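Stindix — a small arm at Skolcombe, gallery and build notes

Skolcombe workshop, arm build, November. Green lid and white cube on the mat, fingers open.

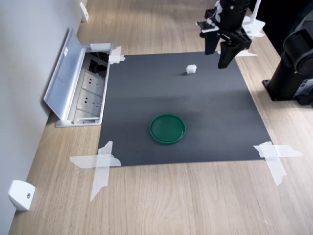

Norbert Fodor asked whether the arm could put the cube into the lid yet, and said he would sooner see a slow one that got it in than a fast one that got it near. At the moment it gets it in on a good evening. The wrist is the part that needs work, and most of the notes on this page are about the wrist.

Stindix is the name on the project folder and it has stuck to the arm. The parts were bought secondhand, in two lots, and the controller was written from scratch in the evenings. I share the bench time at Skolcombe with the people building Barta, which is a sorting machine and has its own page. Dranel is the control program. It runs on an old laptop and talks to the arm over a USB cable.

The notes are grouped by part of the machine and are not in the order things were done.

The mat

Dark gray, matte, taped down at the corners. The first trials were on bare wood, and the program that looks for the cube kept finding the grain. A plain dark surface gave it much less to be confused by.

White translucent tape came off the roll at hand and it does the job. I crossed two strips over a corner where one strip had lifted. It will be replaced with something tidier once the mat has stopped moving around. If you copy this, press the tape down with the back of a spoon and leave it overnight before you measure anything.

The mat has to stay put relative to the base. All the positions in Dranel are measured from the base, so a shift of almost 2 millimeters at the mat is enough for a finger to come down on the edge of the cube and flick it away. I have drawn a pencil mark on the wood where the near edge should be, and I check it before each session.

The lid

Green plastic with a raised rim. It makes a good target. The rim is low, so the arm does not have to lift very far to clear it, and the recess keeps the cube from rolling back out if it is dropped from a little too high.

I tried a saucer before this. It was heavier and stayed where it was put, but the glaze threw back the ceiling light and the program took the bright spot for a second cube. The lid also slides if a finger catches it, and I have come to think that is useful. When it has moved, you know that you hit it.

The cube

Small and white, with slightly rounded edges. It is light enough that a bad grip does no harm to the fingers or the motor. The disadvantage is that it is also light enough to be pushed when the arm means to pick it up. Coming straight down over it works. Coming in from the side does not, and I have stopped trying.

Size matters more than I had planned for. The fingers open a good deal wider than the cube, so there is a long stretch of closing before they touch anything. Dranel now closes quickly for the first part of that and slowly for the rest.

The gripper

Black fingers of two different shapes. One is a straight plate and the other is a longer angled jaw, and the jaw does nearly all the moving. This took some getting used to. With a gripper where both sides move, you aim for the middle. With this one you aim for the straight finger, leave a small gap, and let the jaw bring the cube across.

I had the aiming wrong for the whole first week. The arm would go to the right place, close, and shove the cube along the mat before it got hold of it. Once the offset was in the program the shove was gone. It is a single line in the settings file, called finger_offset, and it should be the first thing anyone checks after taking the gripper off and putting it back.

The black parts and the white parts were made at different times. White brackets and plates are structure. If one of them cracks I can print another at Skolcombe on the shared printer, and I keep the files in the project folder with the print settings in the file name.

The wrist

This is where the trouble is. The wrist should turn through 90 degrees and come back to where it started. It turns all right. It comes back a little short, and the amount it is short by gets worse as the motor warms up.

I have had the wrist apart and put it together again. The screws were tight. The horn that sits on the motor shaft had a small amount of play, which I took up with a thin washer, and that helped for an evening. My present guess is the motor's gears. A replacement is on order. In the meantime Dranel sends the wrist past the mark and brings it back from the same side every time, so at least the error is always in the same direction. It adds a moment to every pick and I can live with that.

The base

The arm stands on a flat black foot plate on the wood, just off the edge of the mat. I have moved it several times. Too close, and the elbow has to fold up tight to reach the near part of the mat, and the motors complain. Too far away, and the arm is stretched out at the other side and droops.

Where it is now, the middle of the mat is the easy part and the far corners are the hard ones. I keep the lid near the center for that reason and move only the cube from trial to trial.

Power

There is an outlet box set into the wood between the mat and the wall, with an aluminum lid that hinges open. It is handy for work in this spot. Keep anything small well away from it when the lid is up. I lost a screw down there and had to switch off at the wall and fish it out with a bent wire.

Give the arm its own power supply. I ran it from a shared one with a lamp for a while, and the arm would stop in mid-move every so often with no message in the log. On its own supply it has not stopped once.

A session

Mine follow the same pattern. I check the pencil mark, send the arm to its home position, and let it move gently with nothing on the mat for 15 minutes. That gets the wrist motor warm, and the readings settle down afterward. Then the lid goes down, then the cube, and I start the trials.

After each trial I write down where the cube was, whether the arm got hold of it, and whether it ended up in the lid. The notebook stays at Skolcombe. My best run so far is 13 in a row into the lid, with the cube moved by hand each time. The run ended when I put it too close to the corner.

I start in the early evening, when the Barta people have packed up. Their machine shakes the building a little when it is running — not much, but you can see it in the readings.

Still to do

Fit the new wrist motor. Measure the return error cold and warm, with the same test as before so the numbers can be compared.

Put a soft facing on the inside of both fingers. The cube can turn in the grip if it is held near an edge.

Write a proper stop command. Right now I stop Dranel by closing the window, and the arm holds its last position until it is switched off.

Replace the tape.

Comments

Piroska Gulyás
Do you have the settings file somewhere I can get at it? My gripper is the same kind, one side moving, and I have been aiming for the middle all this time. I get the shove you describe on nearly every pick.

Reply from the author
It is in the project folder under config. Change finger_offset first and leave the rest alone until you have seen what it does. Your value will be different from mine. Start small and increase it until the straight finger just clears the cube on the way down.

Piroska Gulyás
That fixed most of it, thanks. I still get a bad one when the cube is turned so a corner faces the finger.

Reply from the author
Same with mine. If the cube is turned, the wrist has to turn to match, and then you are relying on the wrist. I set the cube square to the mat for now and will go back to turned ones with the new motor in.

Norbert Fodor
On the wrist, before you fit the new motor, try it with the gripper taken off. If it comes back to the mark with no weight on it, the gears may be fine and the motor is just too weak for what it is carrying.

Reply from the author
I had not tried that. I will do it at the next session and put the readings up under the wrist notes.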